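Velside two-arm folding cell: set-up notes
Section 4. Grippers, cables and the first cloth

I've set this cell up more times than I'd like to admit, first at Brorport and now at Cotirden, so these are the notes I wish I'd had the first time round (the Takács manual is fine on the arms themselves but goes a bit quiet once there's a cloth involved). I'm assuming you've done sections 1 to 3, both arms are bolted down, and the emergency stop has been tested. If you haven't tested the stop, go back and do it now, please. I'll wait.

4.1 Before you switch on

1. Wipe the work table down with a barely damp cloth and let it dry. Crumbs and bits of thread get under the fabric and you'll spend ages blaming the gripper.

2. Run your hand along each arm's cable from the wrist to the table edge. You want a soft loop at the wrist, big enough that the joint can turn all the way without pulling it tight. I leave a loop of 60 mm or so beyond what looks sensible.

3. Check the fingertips on both grippers. A shiny patch means the pad is worn. Change pads in pairs, even if only one looks bad.

4. Put your spare laundry on the side table and keep it there. Only the piece you're working with goes on the main table.

Caution: keep your hands off the main table whenever the arms have power. They move slowly in set-up mode but they don't know you're there.

4.2 Waking the arms up

5. Turn on the controller box first, then the left arm, then the right. The order matters on the older boxes: do it backwards and the right arm comes up with a fault light.

6. Wait for both arms to finish their start-up check. Mine take 60 seconds, and it feels longer.

7. Pick up the handheld controller and stand at the side of the table, where you can see both grippers without leaning over.

8. Open and close each gripper 10 times with nothing in it. Listen as well as look! A dry finger joint makes a little tick on the way out, and it's much easier to hear now than later.

4.3 The first pinch

Start with a plain cloth in a light colour, dropped on the table in a heap. Don't smooth it out. A flat cloth tells you very little about whether the fingers can find a fold, and finding a fold is most of the job.

9. Bring the left gripper down to the side of the heap, close it on a fold, and stop there. Leave the right gripper open, over bare table, well clear of the cloth.
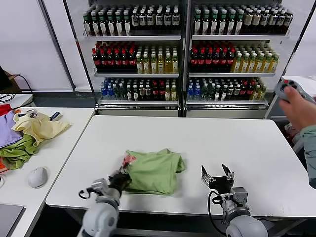

Step 9: left gripper closed on a fold of the cloth, right gripper held open to one side.

10. Look at the fold from your side of the table. There should be fabric between the fingers and no fingertip digging into the tabletop. If a tip is pressing down, raise the arm a touch and try again.

11. Lift slowly until the heap starts to follow, then hold it for a few seconds. If the cloth slides out, go up one grip setting. I begin at 300 and have never needed more than 600, even with towels. If you find yourself going past that, the pads are the problem and you want step 3 again.

12. Lower the cloth, open the left gripper, and back it away in the direction it came from. Going straight up tends to drag a thread along with it.

13. Do steps 9 to 12 the other way round, with the right arm doing the pinching and the left one waiting.

Note: tags and labels are a nuisance. The fingers will happily close on one and lift the whole cloth by it, which looks like a success and isn't a fair test. Turn the heap so the fold you're after is away from any label (arms off first, of course).

4.4 If something's not right

The gripper closes but the cloth stays put: you're a bit too high. Come down in the smallest steps the controller allows.

The arm stops halfway: nearly always a cable. Power off, free it, redo step 2. I had this every Tuesday for a month until I spotted a tie that worked itself loose each week.

The controller stops responding: press the emergency stop, then change the battery. Don't swap the battery with the arms live, even if you're quick.

4.5 Leaving it for the day

Park both arms with the grippers open, power down in the reverse order of step 5, and take the cloth off the table. Write your grip setting on the card by the controller box, with the type of cloth next to it. Section 5 covers using both arms on the same piece, and you'll need those numbers for it.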